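난도디코 생활지원 사업 중간 진행 보고
(Candodico 침구·섬유 재사용 사업, 1차 보고 기간)

수신: Lostero 지원사업 담당
작성일: 2019년 9월 1일 일요일
보고 구분: 중간 보고 (최종 보고는 10월 제출 예정)

1. 보고 개요

본 보고서는 Lostero 지원금으로 진행 중인 Candodico 침구·섬유 재사용 사업의 진행 상황을 정리한 것입니다. 사업 내용은 기증받은 담요, 이불, 수건, 자투리 천을 선별하고 세탁·수선하여 필요한 가정과 시설에 전달하는 것입니다. 보고 기간 동안의 입고, 선별, 세탁, 수선, 포장, 배부 현황과 예산 사용 방향, 그리고 남은 기간의 계획을 순서대로 적었습니다.

지난 협의에서 요청하신 두 가지, 즉 플리스 담요류의 처리 기준과 자투리 천의 활용 방안은 4항과 5항에 따로 적었습니다. 회계 증빙은 별도 봉투로 제출하므로 이 문서에는 포함하지 않았습니다.

2. 입고 현황

보고 기간에 들어온 섬유류는 모두 1,587점입니다. 담요와 이불, 수건, 베갯잇, 쿠션 커버, 크기가 일정하지 않은 천 조각을 모두 합한 수이며, 의류는 이 사업의 대상이 아니어서 접수 단계에서 돌려보냈습니다. 처음 두 주는 입고가 적었고, 이후 공동주택 단지에 수거함을 놓으면서 양이 늘었습니다.

수거함은 건물 현관 안쪽에 두는 것을 원칙으로 했습니다. 한 곳은 관리 사무실의 요청으로 바깥 처마 밑에 두었는데, 비가 들이쳐 내용물이 젖은 일이 있었습니다. 젖은 물품은 당일 세탁으로 돌렸고 곰팡이가 생긴 것은 폐기했습니다. 해당 수거함은 현관 안쪽으로 옮겼습니다.

입고 대장은 날짜, 수거 장소, 품목, 상태의 네 칸으로 작성합니다. 신청서에는 색상과 크기 칸도 있었으나, 접수하면서 크기를 재면 시간이 너무 오래 걸려 크기는 세탁 후에 적는 것으로 바꾸었습니다. 색상 칸은 없앴습니다.

3. 선별과 보관

선별은 작업실 안쪽 공간에서 합니다. 들어온 물품을 펼쳐서 얼룩, 구멍, 보풀, 냄새를 확인하고 바로 세탁할 것, 수선할 것, 천으로 쓸 것, 폐기할 것으로 나눕니다. 처음에는 봉투째 무게를 달아 나누려고 했으나, 한 봉투 안에 담요와 작은 조각이 섞여 있는 경우가 많아 그만두었습니다.

보관 선반은 Nanovley에서 중고로 구입했습니다. 선반 깊이가 얕아 두꺼운 이불은 올리기 어렵습니다. 두꺼운 것은 바닥 깔판 위에 쌓고 얇은 담요와 수건만 선반에 두고 있습니다. 깔판 위에 쌓는 높이는 허리 아래로 정했습니다. 그보다 높이 쌓으면 아래쪽 물품을 뺄 때 무너지고, 눌린 플리스는 결이 한쪽으로 누워 다시 털어야 합니다.

작업실 습도는 장마철에 높았습니다. 제습기를 한 대 빌려 썼고, 장마가 끝난 뒤 반납했습니다. 내년에도 같은 공간을 쓴다면 제습기 구입을 예산에 넣는 것이 좋겠습니다.

4. 플리스 담요류 처리 기준

플리스 담요는 입고량이 많고 찾는 곳도 많은 품목입니다. 가볍고 빨리 마르기 때문에 배부처에서 먼저 물어보는 경우가 많습니다. 다만 상태 차이가 커서 다음과 같이 기준을 정했습니다.

가. 결이 살아 있고 구멍이 없는 것은 세탁 후 그대로 배부합니다.

나. 보풀이 있으나 천이 얇아지지 않은 것은 보풀을 제거한 뒤 배부합니다. 보풀 제거기는 작업 중 쉽게 뜨거워져 연속해서 오래 쓰지 않습니다.

다. 로고나 글자가 인쇄된 것도 배부합니다. 행사 기념품이나 판촉물로 나온 담요가 여기에 해당합니다. 신청 단계에서는 인쇄가 있는 담요를 빼는 방안을 검토했으나, 배부처에 물어본 결과 인쇄 때문에 받지 않겠다는 곳이 없었습니다. 특정 개인의 이름이나 연락처가 적힌 것만 제외합니다.

라. 가장자리만 해진 것은 잘라내고 다시 마감합니다. 플리스는 올이 잘 풀리지 않아 접지 않고 박아도 됩니다. 다만 배부처에서 마감이 된 것을 선호하므로 테두리를 둘러 박는 쪽으로 통일했습니다.

마. 가운데가 뚫리거나 탄 자국이 있는 것은 담요로 배부하지 않고 잘라서 반려동물 보호 시설용 깔개로 씁니다.

세탁은 찬물에 약한 탈수로 합니다. 섬유유연제는 쓰지 않습니다. 건조기는 낮은 온도로만 돌리고, 날씨가 좋은 날은 옥상 건조대에 넙니다. 분홍이나 빨강 계열은 첫 세탁 때 다른 색과 섞지 않습니다. 한 번은 자주색 천 조각이 밝은 색 수건과 함께 들어가 수건에 물이 들었고, 그 수건은 모두 걸레용으로 돌렸습니다. 그 뒤로 세탁 바구니를 밝은 색과 짙은 색으로 나누었습니다.

5. 자투리 천 활용

자투리 천은 입고 당시 처리 방법이 정해지지 않았던 품목입니다. 폭이 좁고 긴 조각, 한쪽만 반듯하게 잘린 조각, 구겨진 채 뭉쳐 들어온 조각이 섞여 있어 보관부터 어려웠습니다. 현재는 길이를 기준으로 나눕니다. 담요 한 변을 두를 수 있는 것은 테두리용으로, 그보다 짧은 것은 덧댐용이나 묶음 끈으로 씁니다.

테두리용은 주름 가공된 천과 누빔 천도 쓸 수 있는지 시험했습니다. 주름 가공된 천은 박을 때 늘어나 담요 가장자리가 울었습니다. 시침을 촘촘히 하면 나아지지만 시간이 두 배 가까이 걸립니다. 누빔 천은 두께 때문에 모서리에서 바늘이 부러진 일이 있어 모서리를 둥글게 굴려 박는 것으로 바꾸었습니다. 결이 고른 면 조각이 가장 다루기 쉬우나 들어오는 양이 적습니다.

묶음 끈은 담요를 말아 묶는 데 씁니다. 이전에는 비닐 끈을 사서 썼는데 천 끈으로 바꾼 뒤 비닐 끈은 더 구입하지 않았습니다. 끈은 한쪽 끝만 반듯하면 쓸 수 있고, 반대쪽이 조금 해져 있어도 그대로 둡니다. 배부처 한 곳에서 끈을 모아 돌려주고 있어 다시 쓰고 있습니다.

6. 수선 작업

수선은 일주일에 이틀 진행했습니다. 재봉틀은 2대이며 한 대는 두꺼운 천 전용으로 두었습니다. 실은 흰색, 회색, 남색, 자주색을 갖추고 있고 나머지 색은 가장 가까운 것으로 맞춥니다. 색을 정확히 맞추려고 실을 따로 구입하지는 않습니다.

보고 기간 중 수선을 마친 담요와 이불은 300점입니다. 계획보다 늦은 수치입니다. 앞에서 적은 테두리 천 시험에 시간이 들었고, 두꺼운 천 전용 재봉틀이 고장으로 한동안 멈춰 있었던 것이 원인입니다. 재봉틀은 수리를 마쳤고 지금은 문제없이 돌아갑니다.

수선한 물품은 한 사람이 박고 다른 사람이 확인합니다. 확인 항목은 시침 핀이 남아 있는지, 실 끝이 정리되었는지, 박음질이 건너뛴 곳이 없는지입니다. 시침 핀은 작업 시작과 끝에 개수를 맞춥니다. 이 절차를 넣은 뒤 핀이 남은 채 나간 물품은 없습니다.

7. 포장과 배부

포장은 담요를 세 번 접어 말고 천 끈으로 묶은 다음 종이 꼬리표를 다는 방식입니다. 꼬리표에는 크기와 세탁 방법만 적습니다. 비닐 포장은 비가 오는 날 운반할 때만 씁니다.

1차 배부에서는 담요 200점을 전달했습니다. 전달처는 지역 쉼터, 단기 보호 시설, 개별 신청 가정입니다. 개별 신청 가정은 Abdel Rahman 나눔방을 통해 신청을 받았고, 물품도 그곳에서 직접 찾아가도록 했습니다. 방문이 어려운 가정에는 차량으로 전달했습니다.

배부 후 의견은 전화로 받았습니다. 크기가 더 큰 담요를 원한다는 의견이 가장 많았습니다. 작은 플리스 담요를 두 장 이어 붙여 달라는 요청도 있어 시험 삼아 몇 장을 만들었습니다. 이음선이 등에 배긴다는 의견이 나와 이음선을 납작하게 펴서 다시 박는 방법을 써 보고 있습니다. 무늬나 색에 대한 불만은 접수되지 않았습니다.

8. 예산 사용 방향

지원금은 세탁비, 재봉 소모품, 선반과 깔판, 차량 유류비에 사용했습니다. 세탁비 비중이 처음 계획보다 높습니다. 작업실 세탁기로는 두꺼운 이불을 돌릴 수 없어 외부 세탁소에 맡기는 양이 늘었습니다. 반대로 포장재 항목은 천 끈을 쓰면서 남았습니다.

남은 포장재 예산을 세탁비로 돌려 쓸 수 있는지 검토를 부탁드립니다. 항목 변경 신청서는 이 보고서와 함께 제출합니다. 승인이 어려운 경우 두꺼운 이불의 접수를 잠시 중단하고 담요 위주로 운영할 계획입니다.

9. 문제점과 조치

선별 속도가 입고 속도를 따라가지 못한 시기가 있었습니다. 이때 쌓인 물품은 아직 일부 남아 있습니다. 수거함 비우는 날을 줄이고 선별일을 하루 늘려 처리하고 있습니다.

수거함에 베개 솜, 전기장판, 신발이 섞여 들어옵니다. 수거함 앞면에 받지 않는 품목을 적어 붙였고, 이후 신발은 줄었으나 베개 솜은 계속 들어옵니다. 안내문 글자를 더 크게 다시 인쇄할 예정입니다.

옥상 건조대는 바람이 센 날 쓸 수 없습니다. 집게를 늘렸지만 큰 담요는 여전히 날리기 때문에 그런 날은 실내에 널고 있습니다. 실내 건조는 하루가 더 걸립니다. 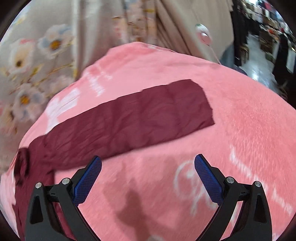 10. 남은 기간 계획

9월에는 밀린 선별을 끝내고 테두리 작업을 이어 갑니다. 10월에 2차 배부를 진행하며, 추워지기 전에 두꺼운 담요를 먼저 내보냅니다. 2차 배부 신청은 1차와 같은 경로로 받습니다.

자투리 천은 10월 이후 새로 받지 않고 보관분만 사용합니다. 사업이 끝날 때까지 쓰지 못한 천은 지역 바느질 모임에 넘기기로 협의했습니다. 최종 보고서에는 전체 배부 대장과 품목별 폐기 내역을 첨부하겠습니다.

첨부: 입고 대장 사본, 1차 배부 확인서, 항목 변경 신청서

Candodico 침구·섬유 재사용 사업 담당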